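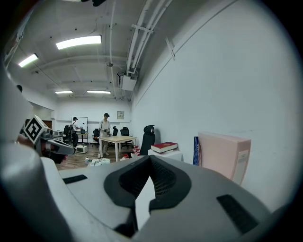 The long room, from one end.

The membership database at Skesine was built for a single membership type, paid once a year by check. We are a small local history museum with an archive in the basement and 1,063 members on the books. I look after the member records two evenings a week, and in November I moved them from the old system, Fomell, to the new one, Pakico. These are my notes on the move, mostly on renewal dates, which took up most of the time.

Fomell stored one date per member, labeled "paid through." It was overwritten on every renewal. If a person joined in March, lapsed in the following year and came back in August, the record showed only the latest date, and the gap was gone. Pakico wants three fields: join date, current term start, current term end. It will not import a row with any of the three left blank.

The term end was easy, as it is the old paid-through date. The term start I computed by going back 12 months and adding a day. Join date was the hard one. For members who joined after we began scanning the paper forms, I took the date stamped on the form. For everyone older, I used the first gift or dues entry in the ledger export. A few of these fall on the first of January, and I am fairly sure they are placeholder dates someone typed in years ago. I tagged them "join date unverified" so the anniversary letters skip them.

Household memberships needed a decision. Fomell held a couple as one record with both names in the first name field, joined by an ampersand. Pakico treats a household as a container with people in it, each with their own email address and their own event history. I split the names with a spreadsheet formula and then read the results by eye. The formula fails on couples with different last names, on anyone with "Dr." in front, and on one family that had entered the dog.

I ran the import in batches of 100. The first batch failed on row 6 on account of a trailing space in a postal code. After I trimmed every column, the batches went through, apart from the one that held our reciprocal members from the Schnyder collection. Those members pay Schnyder and get free admission with us. Pakico has no price of zero for a paid level. I made a separate complimentary level with the same benefits and a yearly end date. It means they show up in the wrong column of the monthly report, and I subtract them by hand.

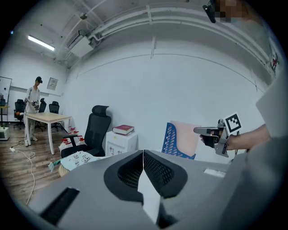 Same room, same visit.

Grace periods came next. Our printed brochure says benefits continue for 2 months after the term ends. Fomell did not enforce anything, so the front desk just looked at the date and used its judgment. Pakico does enforce it, and by default the grace period is set to zero days. I missed that setting. For one morning the desk scanner turned away every member whose term had ended the month before. The setting is under Levels, then Advanced, and it has to be changed on each level separately. There is no global value.

A related point: when a member renews inside the grace period, Pakico offers to start the new term either on the payment date or on the day after the old term ended. We chose the second. It is less generous, but it keeps the anniversary month stable, and the renewal mailing is sorted by month.

Automatic renewal is still off. The card processor needs a signed form from the board, and I want one full cycle of reminder emails to go out first. The reminders are set for 30 days before the end, on the end date, and 30 days after. The last one uses the old lapsed letter almost word for word, minus the paragraph about the return envelope.

Still open: merging duplicates, moving the lecture attendance lists, and finding out which gift memberships were never activated. I have exported the gift list and will start on it next.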